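The Case for the Shared Meal at Work

For much of the last decade, employers have treated the lunch break as a cost. Dining rooms have been turned into desks, and staff have been given vending machines in their place. It is the view of this department that the change was a mistake and should be reversed.

When the Isenton office closed its dining room, the saving was recorded in the accounts for December. The loss was never recorded anywhere. New employees met fewer people outside their own teams, and small problems that had once been settled over soup were sent upward as formal complaints. Of the 473 people who answered our survey, over 200 said they ate alone at their desks.

A shared meal does not require a large kitchen or a paid caterer. It requires a fixed hour, a table, and managers who are willing to sit at it. We ask that each site set aside one such hour and protect it from meetings.

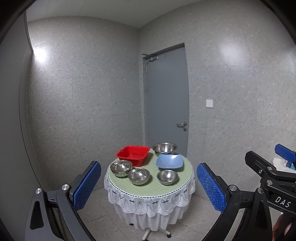
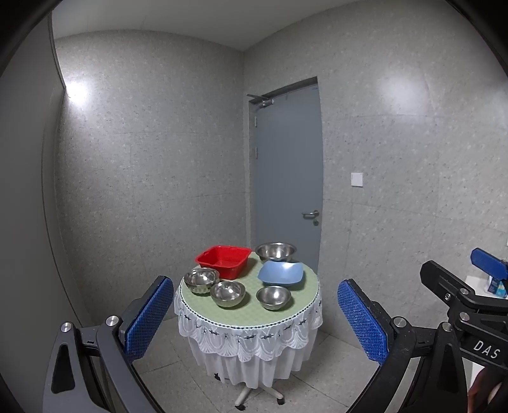 A round table and some bowls.

Department of Staff Welfare, Isenton

We recognize that shift workers cannot all stop at noon. A second sitting should be offered to them on equal terms, and the cost should be carried by the site.

Comments

Samira Salameh
We had this at Mevach until the move. I still know people from every floor because of it.

Wai-kit Tsao
Some of us like the quiet. Please do not make it compulsory.

Tirta Ginting
Would the second sitting cover the night crew?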